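Tuesday, October 11, 2022

Second go at the bench cover. The first piece came off in September because the contact adhesive bled through in two places and dried hard. Tried the sewing room offcut of charcoal felt this time, laid dry, no glue under it at all. It is heavier than the first one and doesn't creep much when something is dragged over it. Checked by pulling the iron across, cold, from left to right. Slight ruck near the middle, gone after smoothing by hand.

Cut it oversize by 45 mm on the front, 20 mm on the back. The back should have been more. The wall isn't square to the bench and the felt runs out toward the left corner, so a bit of white shows there. I can live with it until I find the rest of the roll, which I think went to Zuweira Dogbe with the curtain lining. Must ask her.

Front edge is held down with clear tape for now. I tried masking tape first and it lifted within the hour. Felt fluff gets on the adhesive and that's the end of it. Pressed the clear tape down with the back of a spoon and it has held since lunch. Long term I'd like a timber batten along the front with countersunk screws, but that means moving the vise, and the vise is on rusted coach bolts. Soaked them in Plollgate penetrating oil after dinner. Will try the socket on Thursday.

Sorting rules, written down so I stop changing them:

Perforated basket: fabric only. Rags, offcuts bigger than a hand, anything that needs air. The old lidded box made the cotton smell of machine oil.

Solid bin: hard items, and anything that sheds. Zips, buckles, the jar of snaps, buttons still on their cards.

Thread stays in the drawer. No exceptions, including the grey overlocker cones, which don't fit upright and will have to lie down.

Went through the rag bag first. It weighed over 4 kg on the kitchen scale, most of it flannelette from the old sheets. Kept what was sound and put the rest by the back door for the tip. Anything with elastic in it went too. Old elastic goes to powder and the powder gets in everything.

The bins came out of the laundry cupboard, where they had been holding pegs and the Zandlow stain remover. Washed both in the trough with dish soap, rinsed, left to drain on the step. Pegs are now in an ice cream tub. This is not a permanent arrangement either.
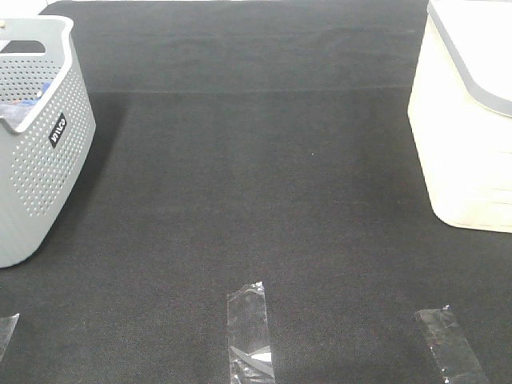

Bench with the new felt on. Grey basket to the left, cream bin to the right, tape along the front.

Clear working space between the two is enough for a pattern piece folded once. It is not enough for the cutting mat, so the bin will have to go on the floor on cutting days. Considered a shelf bracket over the bench. The Bonsu catalogue has one rated to 300 N, but their drawing doesn't say whether that's at the wall or at the tip, and it makes a difference. Will write to them.

The light is poor. Black felt soaks up what the lamp puts out, and a dark needle dropped on it is as good as lost. Pins with coloured heads only from now on. The magnet on a string goes on the hook beside the window.

Still to do: vise bolts, hem on the blue apron, label for the bin, find the Diltell receipt for the lamp and see if the switch is covered. It flickered again tonight at about the same point on the dimmer as before. Turned it off at the wall.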